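Alarero Hand-Held Gripper

Product reference: Alarero H, two-jaw, textured pads
Page last revised: 09/03/2026

Overview

The Alarero is a two-jaw gripper held and operated by a person. It is supplied to research groups who wish to record household handling tasks without installing a robot arm in the home. The operator carries out the task with the tool, the camera mounted on it records the work from the position of the wrist, and the recordings are used afterwards to train a policy for an arm fitted with the same jaws.

The tool was developed by Sternen for its own study of clothing and bed linen, known as the Mulline study. It is now offered to other institutions under the terms set out at the foot of this page.

Construction

The jaws are black and carry blue textured finger pads. They turn on round pivot screws, which may be tightened by the user when play develops. Opening and closing is controlled by a small trigger at the handle. The jaws return to the open position when the trigger is released.

Maximum jaw opening: 95 mm
Camera rate: 60 frames per second
Recording time on one charge: 78 minutes
Pads: replaceable in pairs, no adhesive required

Pads should be changed as a pair. A worn pad set against a new one will pull fabric to one side during lifting, and recordings made in that condition should be marked accordingly.

Method supported by the tool

The Mulline study compared two ways of collecting demonstrations of folding and moving garments. In the first, operators drove an arm remotely from a desk in the laboratory. In the second, operators worked with the Alarero in furnished bedrooms, on ordinary beds and with the clothing found there. Both sets of recordings were used to train the same type of policy, and each policy was then tested on garments that had not appeared in training.

An episode begins with the jaws open and ends when the garment has been released and the jaws withdrawn. Operators are asked to approach folded items from the open side of the fold where possible, and to pause briefly before closing. Thick fabrics such as denim are recorded as a separate group - the layers of a folded pair of jeans do not compress in the way that a shirt does, and the closing distance differs enough to affect training. 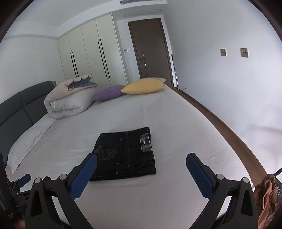

Alarero gripper with jaws open either side of a folded pair of jeans.

Result

On the denim group, the policy trained on hand-held recordings completed 78 of 100 test lifts without the fold coming apart. The policy trained on remotely driven recordings completed fewer, and its failures were mostly at the moment of closing, when only the upper layers were taken. Results for shirts and towels were closer together. Some 5 per cent of hand-held episodes were set aside before training on account of lost camera tracking, chiefly in rooms with large plain walls.

The study did not cover wet laundry, garments on hangers or items weighing more than the jaws are rated to hold. Institutions intending to work with these should contact Sternen before ordering.

Supply

Each unit is supplied with one spare pair of pads, a charging lead and the operator guide used in the Mulline study. The matching jaw set for a robot arm is listed separately under Ruawai fittings. Units are available to universities and registered research bodies, on loan or by purchase. Loan periods begin on the day of delivery and may be extended once on written request.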